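November
Posted by Thảo La

1/ A few of you asked how things are going at Girkcombe now that the arms are part of the working day, so get comfortable, this is going to be a long one (you know me).

2/ I pack stationery sets. Pen cases, markers, little bits and pieces, 500 sets on a normal order, and for years that meant 500 times the same turn of the wrist. My thumb used to ache by lunchtime on a Thursday and I'd just shake it out and keep going!

3/ These days my job is mostly teaching. The Pidero bench has two arms, one on each side, and I show them how a case gets filled, then fix what they get wrong. A marker lying in an open case looks like such an easy thing until you have to explain it. 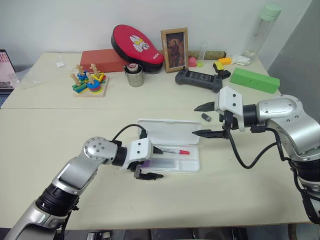

4/ WHAT CHANGED FOR US

Hours stayed the same, which I was nervous about. The work got quieter and, I'll admit, a bit more tiring in the head. Hòa Doãn and I used to chat all morning while our hands got on with it, and now we save it up for the break. I do miss that.

5/ On the other hand, we both got a training course and a small raise, and Hòa has turned out to be wonderful at this. She kept a notebook of every fumble, 139 of them by the end of her first month, and went through it with the engineers page by page over tea.

6/ The part I love watching is when both arms are busy, one holding something small and the other over the case with the red-capped marker in it. I still catch myself leaning in to help, like you do with a kid tying their shoes.

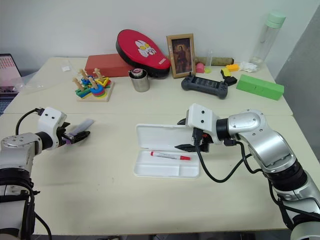

7/ Are you worried the arms will take your job?

Less than I was in spring. Orders still need people to check them, and we have it in writing that the packing team stays at its present size through next year. After that I'll ask again, and loudly.

8/ Okay, my tea has gone cold and the bus is coming. More next week, hugs to everybody on the late shift!

Contact: Thảo La, Girkcombe packing team | © Thảo La | Back to top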